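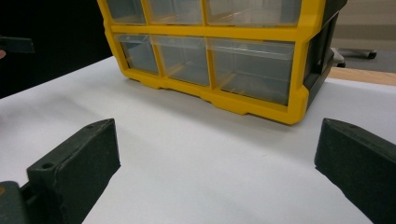 제4강. 핸드헬드 그리퍼 시연 수집의 작업 기준

이번 강의는 사람이 그리퍼를 손에 들고 작업을 시연할 때 지켜야 할 기준을 다룬다. 3강까지는 수집된 데이터를 어떻게 읽는지를 보았고, 이번에는 그 앞 단계인 작업대와 작업자의 규칙을 정리한다. 예제 작업은 부품 정리함의 서랍을 열고, 물건을 넣고, 닫는 것이다. 노란 틀에 투명한 서랍이 끼워진 정리함은 다루기 쉬워 보이지만 기준을 세우기에는 까다로운 대상이다. 서랍마다 폭이 다르고, 손잡이라고 할 만한 것은 앞면 위쪽의 작은 턱뿐이며, 투명한 면에는 빛이 비친다. 같은 "서랍 열기"라도 좁은 서랍과 넓은 서랍은 접근 위치가 달라지므로 과제 지시문에 어느 서랍인지를 반드시 적는다.

4.1 기준의 적용 범위

이 장의 규칙은 Rellcombe 실습실의 작업 지침서를 수업용으로 줄인 것이다. 원 지침서는 Moataz Belkadi가 초안을 썼고, 2월 개정판부터 양손 작업 항목이 들어갔다. 수업에서는 개정판만 사용한다. 이전 판을 내려받은 사람은 4.3절의 용어가 다르니 바꾸어 둘 것.

적용 대상은 다음과 같다.
- 작업자가 직접 들고 조작하는 그리퍼(한 손, 양손 모두)
- 탁상 위에서 이루어지는 고정 물체 및 소형 물체 작업
- 작업자 시점 카메라와 그리퍼 쪽 카메라를 함께 쓰는 기록

이동 로봇과 고정형 로봇 팔은 7강에서 따로 다룬다. 산업용 로봇 안전 규격도 7강 내용이며, 핸드헬드 장비의 기준과 섞어서 답안을 쓰지 않도록 한다.

4.2 작업대 준비

작업면은 무광의 단색 면을 쓴다. 흰색을 쓸 경우 투명한 물체의 윤곽이 약해질 수 있으므로 첫 기록 전에 화면에서 경계가 구분되는지 확인한다. 작업과 관계없는 물건은 작업면에서 치운다. 필기구, 컵, 휴대전화가 여기에 해당한다.

정리함은 바닥면 전체가 작업면에 닿게 놓는다. 작업면 가장자리에 걸치거나 받침을 괴지 않는다. 서랍을 당길 때 본체가 따라 움직이면 그 회차는 "본체 이동"으로 표시하고 폐기 여부는 검수자가 정한다. 작업자가 임의로 지우지 않는다. 미끄럼 방지 시트를 깔았다면 같은 묶음의 모든 회차에 똑같이 깔아야 한다.

물체의 시작 위치는 회차마다 바꾼다. 다만 정리함과 물체를 한꺼번에 옮기면 나중에 어느 쪽의 영향인지 나누어 볼 수 없다. 한 묶음 안에서는 정리함을 고정하고 물체만 옮기며, 정리함은 묶음이 바뀔 때 옮긴다. 수업 과제의 한 묶음은 10회차이다.

4.3 용어

회차: 시작 자세에서 종료 자세까지의 기록 하나.
묶음: 같은 배치 조건에서 이어서 수행한 회차의 모음.
시작 자세: 양쪽 그리퍼가 작업면 위에 떠 있고 집게가 벌어진 상태.
대기: 한쪽 그리퍼가 작업하지 않는 동안의 정지 상태.
간섭: 대기 중인 그리퍼나 케이블이 작업 경로에 들어오는 것.

개정 전 판에서는 "대기"를 "휴지"라고 썼다. 시험에서는 둘 다 인정하지만 보고서에서는 대기로 통일한다.

4.4 양손 작업 규칙

양손 작업에서는 각 손의 역할을 시작 전에 정한다. 정리함 예제에서는 한쪽이 서랍을 맡고 다른 쪽이 물체를 맡는다. 도중에 역할을 바꾸는 회차는 별도의 과제로 분류한다.
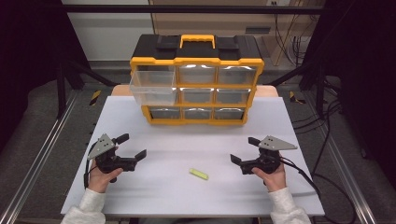 서랍은 끝까지 빼지 않는다. 일부만 당겨 내부에 접근할 수 있으면 충분하고, 완전히 빠진 경우에는 손으로 끼우지 말고 기록을 먼저 종료한다. 위쪽 서랍을 당기면 그 아래 칸이 작업자 시점에서 가려질 수 있다. 아래 칸까지 쓰는 과제라면 아래 칸부터 시작하거나, 위 서랍을 닫은 뒤에 다음 동작으로 넘어간다. 가려진 칸을 짐작으로 조작하면 시선과 손의 위치가 맞지 않는 기록이 남는다.

손잡이는 손가락으로 감싸 쥐되, 집게를 움직이는 부분에 손가락이 닿지 않게 한다. 소매가 긴 옷은 손목에서 고정하거나 걷는다. 소매가 집게 쪽으로 내려오면 끼일 위험이 있고 카메라도 가린다. 반지와 손목시계는 뺀다.

케이블은 작업자의 몸 쪽이나 작업대 바깥쪽으로 흘린다. 두 케이블이 정리함 앞에서 교차하는 배치는 허용하지 않는다. 작업면 위를 지나는 케이블은 물체를 건드리지 않을 만큼 거리를 두고, 당겨질 때 팽팽해지지 않도록 여유를 남긴다. 바닥의 케이블은 발이 지나는 자리를 피해 정리한다.

집게는 물체보다 넉넉하게 벌린 상태로 접근한다. 납작한 막대형 물체는 긴 변을 가로질러 잡는 것이 원칙이다. 작업면에 비스듬히 놓여 있으면 물체를 돌리지 말고 손목의 각도를 맞춘다. 한 번 놓쳤을 때는 다시 잡아도 되지만, 두 번째도 놓치면 그 회차를 실패로 표시하고 끝낸다.

4.5 기록과 검수

Gitititz 수집 과정에서 정리된 자료는 모두 3725회차이고, 그중 297회차가 검수에서 반려되었다. 반려 사유로 가장 많았던 것은 케이블 간섭이었다. 다음이 시작 자세 누락이다. 집기 실패 자체는 반려 사유가 되지 않는다. 실패로 표시되지 않은 실패가 반려 대상이다.

검수자는 작업자와 다른 사람이어야 한다. 검수표에는 다음을 적는다.
- 과제 지시문과 실제 조작한 서랍이 일치하는지
- 시작과 종료에서 양쪽 집게가 벌어져 있는지
- 두 카메라의 시각이 맞는지
- 작업과 무관한 사람의 얼굴이나 화면이 찍혔는지
- 본체 이동, 간섭, 실패 표시가 제대로 되어 있는지

넷째 항목에 해당하면 가림 처리를 한 뒤에 보관한다. 가림 처리가 끝나지 않은 파일은 공유 폴더에 올리지 않는다. 작업자의 동의서는 데이터와 분리해서 보관하며, 파일 이름에 사람 이름을 넣지 않는다.

한 사람이 쉬지 않고 작업하는 시간은 거의 600초를 상한으로 본다. 손목이 피로하면 그리퍼가 처지고 접근 각도가 일정하게 틀어지는데, 이런 편향은 회차 하나만 보아서는 찾기 어렵다. 휴식 뒤에는 시작 자세를 다시 확인한다.

4.6 과제

Bensaid 조와 Brorkance 조로 나누어 각각 한 묶음을 수집하고, 서로의 자료를 검수한다. 제출물은 과제 지시문, 배치도, 검수표이다. 영상 원본은 제출하지 않고 실습실 저장 장치에 둔다. 배치도에는 정리함의 방향과 케이블이 빠지는 방향을 화살표로 표시한다. 상대 조의 판정에 동의하지 않으면 검수표를 고치지 말고 의견란에 쓴다.

읽을거리: 지침서 개정판 2장과 부록의 검수표 양식. 5강 전까지 읽어 올 것.

분류: 강의자료 > 로봇 실습 > 작업 기준 | 태그: 그리퍼, 시연 수집, 양손 작업, 검수

이 사이트는 로그인 상태 유지와 접속 통계를 위해 쿠키를 사용합니다. [동의] [설정 변경]

문의: 실습실 게시판 | © Rellcombe 실습실 | 맨 위로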